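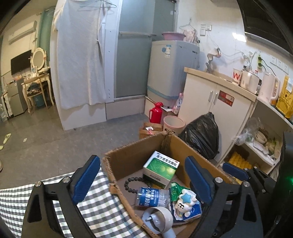

This site uses cookies to keep you logged in. OK / Settings

Destusgate Forum > Handheld Grippers > Rules and good practice

Mixed boxes: how much do you standardize?

tillman_k
We're writing house rules for pick and place sessions in real apartments. My draft says one household box, mixed contents, and the operator takes whatever can be reached without digging. Wuvinow's checklist wants a fixed item order. Which do you follow?

gripnotes
Fixed order. If people choose, they take the easy stuff first and you end up with 200 plush toys and no soft wrappers.

tillman_k
Fair, but a fixed order makes them dig for item one, and then everything above it gets moved before it's logged.
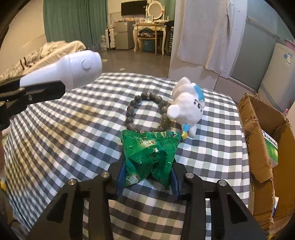

Foil packs are the other thing I'm stuck on. They crush when you close the fingers all the way. My draft says close until it holds, then stop, and swap the pack once it no longer stands for the original shape. Beads stay one item even when they land in a loop under something else.

oddbracket
I disagree on swapping. Crushed packs are what people have at home. We keep ours for 14 sessions and write the condition in the notes.

gripnotes
Same here, as long as the notes really get written. Ours didn't until we made it a required field.

tillman_k
OK, I'll drop the swap rule and add a condition field. Still no on fixed order. Medicine boxes: empty ones only, I assume?

oddbracket
Empty and taped shut. That's rule 2 in the Gumonov sheet and I wouldn't argue with it.

Comments (2)

mara77: Do you wipe the pads between food packaging and fabric? We do.

benchleft: Would like to see the final draft when it's posted.

Contact | Copyright Destusgate Forum | Back to top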